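Judge the Table, Then the Robot

Most robot demonstrations fail as evidence for the same reason: the table is too clean. I went to the open day at Bedach in February expecting another arm moving another foam block across a gray mat. The arm was there, and it moved its block 34 times without a drop. I learned very little from it.

The second room was more useful. Lucie Poirier's group collects grasping data with hand-held grippers. A person holds the tool, picks things up, and the tool records the motion. Visitors were allowed to watch for 15 minutes, and I stayed for two sessions.

My argument is simple. A buyer should ask where the training grasps came from before asking about cycle time or payload. Poirier told us her group had logged more than 2,000 of them on ordinary household clutter. Bottles, jars, phones and tissues do not share a stiffness or a friction value, and a tissue has no fixed shape to plan against.
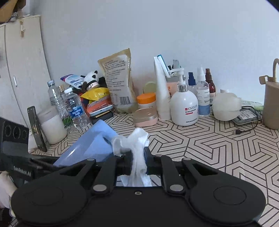
Soft items also expose weak force control early. A policy trained on rigid blocks will close to a set width and stop. With thin paper, that width is close to zero, and a small error means an empty grip.

Zachary Hiebert of Skutisex objected that cluttered data is slow to label and hard to repeat. He is right on both points. I would still accept 7 messy tables over one perfect mat, and I would want the failed grasps included in the log.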